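Kahsay Gearing Log
README, please read before using the tables

What this is
Kahsay is a log of gear ratios and motor temperatures for electric on-road cars in 1/10 scale. I started it for myself, for the indoor carpet track in Stastthorpe, and later other drivers asked to have it. The log has 410 rows. One row is one run with one car.

All cars in the log are 200 mm wide touring cars with belt or shaft drive. Off-road cars and trucks are not included, and I do not plan to add them. The tire wear on a truck is too different and the numbers would only confuse people.

Files
runs.csv – the main table
motors.csv – a list of the motors, with the short code which is used in runs.csv

Both files are UTF-8, comma separated, with a point for decimals. The first line has the column names. An empty cell means that the value was not measured. It never means zero.

Columns in runs.csv
run_id: number of the run, not always in order of time
track: S for Stastthorpe, C for the outdoor track at Clomo
motor: short code, see motors.csv
pinion: teeth on the pinion
spur: teeth on the spur gear
internal: internal ratio of the car, from its manual
fdr: final drive ratio, calculated as spur divided by pinion, multiplied by internal
tire_mm: tire diameter before the run, in millimeters
minutes: length of the run
air_c: air temperature in Celsius
motor_c: motor temperature in Celsius, directly after the run
esc_timing: timing setting in the speed control, if the driver wrote it down
note: free text, some in other languages

How the values were taken
Motor temperature is measured with an infrared thermometer on the end bell, not on the can. If you measure on the can you will get a lower value, so please do not mix the two. Tires are measured with a caliper at the middle of the tread. Air temperature is from the wall thermometer in the pit area at Stastthorpe, and at Clomo from a thermometer which we keep in the shade.

Motors
There are 14 motors in motors.csv. Most are from Bromar, because the club class uses them. The turn number is what is printed on the label. I have not opened any motor to check it.

Known problems
The Clomo rows have few entries under 15 degrees. We do not drive there in January.
Runs with foam tires and runs with rubber tires are in the same table. Look in the note column for the word foam.
In 2 rows the spur and the pinion were exchanged by mistake. They are corrected now, but if you have an old copy, please download again.
The fdr column is rounded to two decimals. For exact work, calculate it again from the teeth.

Use
You can copy and change the tables for your own club. If you publish them, please keep the name Kahsay and say what you changed. The log is no guarantee for your motor. Start with a higher ratio than the table says, drive a short time, measure, and then go down one step.
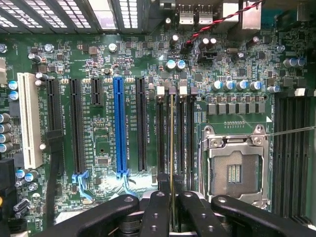
Adding your own runs is welcome, in the same columns and with the same units. Please write in the note if you changed the wiring of the car between two runs, for example a new sensor cable or a fan moved to another plug. For fan leads I recommend to twist the red and black wires together, in the same way as the pair which crosses in front of the metal ports on this computer motherboard. A twisted pair is easier to guide past the belt and the spur gear. Send new rows as a CSV file, and keep your original until the next version is out.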